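Laborbuch, September, Nachmittag

So, die zweite Welle vom Fragebogen ist durch, und ich schreibe das lieber gleich auf, bevor ich wieder drei Wochen später rätsele, warum ich welche Leute rausgeworfen habe. Rücklauf: 849 Bögen über alle Schulen, davon 156 aus Sarnwood. Sarnwood ist damit die kleinste Teilgruppe, aber immerhin fast doppelt so gut wie im Frühjahr, da hatten wir ja kaum genug für einen Mittelwert. Freut mich wirklich!

Die Einsamkeitsskala läuft jetzt mit 6 Items. Ich hatte bis zuletzt überlegt, die lange Fassung zu nehmen, aber in der Vorerhebung sind uns die Neuntklässler auf der dritten Seite reihenweise ausgestiegen (oder haben nur noch die Mitte angekreuzt, was fast schlimmer ist). Mit der kurzen gibt es deutlich weniger leere Felder. Reliabilität rechne ich morgen früh, heute will der Server nicht mehr.

Bildschirmzeit ist weiterhin das Sorgenkind. Wir fragen nach Stunden pro Tag, und die Jugendlichen schreiben da alles rein: »viel«, »zu viel sagt meine Mutter«, »kommt drauf an«. Einer hat 30 eingetragen. Die Usovell-App, die das eigentlich automatisch mitschreiben sollte, liefert bei einem Teil der Geräte nur jede zweite Nacht Daten und tagsüber gar nichts. Ich habe die Exporte nebeneinandergelegt und sehe kein Muster, am Betriebssystem liegt es jedenfalls nicht allein. Support ist angeschrieben. Bis da was kommt, behandle ich Selbstauskunft und App als zwei getrennte Maße und werfe sie auf keinen Fall in einen Topf - das haben wir beim letzten Mal gemacht und uns wochenlang geärgert.

Zum Schlaf: Der Unterschied zwischen Wochentag und Wochenende ist größer als gedacht, und er ist bei den Älteren am größten. Bisher nur mit dem Auge an den Rohwerten geschaut, also bitte noch niemandem weitererzählen. Ich möchte das erst getrennt nach Schulbeginn sehen, die Brevov-Schule fängt ja später an als die anderen. Wenn der Effekt dort kleiner ausfällt, wäre das mal ein richtig hübsches Ergebnis.
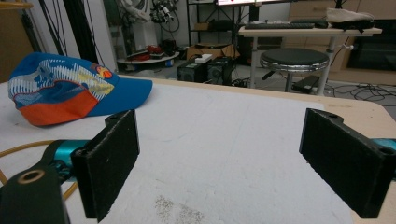 Die beiden schwarzen Greiferfinger, offen, über der weißen Schaumstoffunterlage.

Jetzt zum Ausschluss, für alle, die mit dem Datensatz weiterarbeiten. Raus fliegt, wer in der Stimmungsskala durchgehend denselben Wert angekreuzt hat, und zwar nur, wenn auch die umgepolten Items dabei sind. Wer lediglich eine Seite ausgelassen hat, bleibt drin. Ich habe dafür eine eigene Spalte angelegt (heißt »raus_w2«, nicht schön, aber man findet sie). Bitte nichts löschen, nur filtern! Die Rohdatei liegt schreibgeschützt im Makowska-Ordner, gleich neben dem Codebuch.

Im Codebuch steckt übrigens noch ein Fehler: Frage 6 ist als umgepolt markiert, ist es aber in der gedruckten Fassung gar nicht. In der Onlinefassung schon. Ich bin da heute eine gute Stunde drübergesessen, weil die Korrelation mit dem Rest der Skala plötzlich negativ war und ich schon dachte, wir hätten die Entdeckung des Jahres gemacht. Hatten wir nicht. Korrigiert habe ich es im Skript, im Codebuch selbst muss es noch jemand nachziehen, der Schreibrechte hat.

Was mich noch beschäftigt, ist der Kohortenvergleich. Die alten Bögen fragen nach »Freunden treffen«, die neuen nach »Freunde persönlich treffen«. Ein Wort mehr, und schon weiß ich nicht, ob die jetzt weniger rausgehen oder bloß genauer antworten. Mein Vorschlag wäre, bei der dritten Welle beide Formulierungen zufällig zu verteilen, dann haben wir wenigstens eine Schätzung dafür.

Offen für morgen: Reliabilitäten, die Freitexte zur Bildschirmzeit durchsehen, bei Brevov wegen der fehlenden Elternzettel nachfragen. Und Druckerpapier, der Stapel im Schrank reicht nicht mal mehr für die Einladungsbriefe.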